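4.3 Adding a cover review quote

Use this section to place advance praise on the back cover or front matter of a history or politics title in Gradier.

1. Open the title record and select Praise.
2. Paste the quote. The limit is 2000 characters, spaces included.
3. Enter the reviewer's name and publication — leave Publication blank for fellow authors.
4. Set the order. Only the first 3 quotes print on the back cover.
5. Click Save.

Caution: Edits made after the jacket file is locked do not reach the printer.
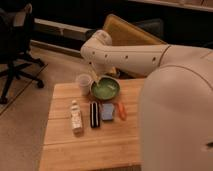 Fig. 4-3. Robot arm over a green bowl.

Note: Quotes cut with an ellipsis need approval again.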